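Sorholm rents its hand-held gripper kit in pairs, and Darragh Ó Briain has had 2 of them since September. He runs trials at Patwary and was asked what he thinks of the tool.

"The ribbed pads are the good part," he said. "Thin metal used to slide out of the old ones."

He tests with jewelry, laid out in a shallow box or tray.

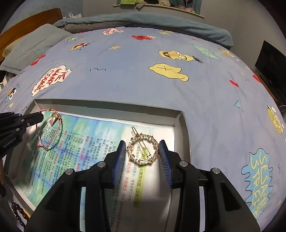
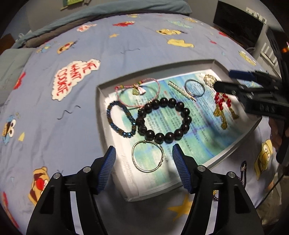 Ó Briain is less happy with the hinges, which he says need tightening after 60 minutes of use. The Rimer kit he tried earlier was stiffer but heavier. He plans to renew the rental.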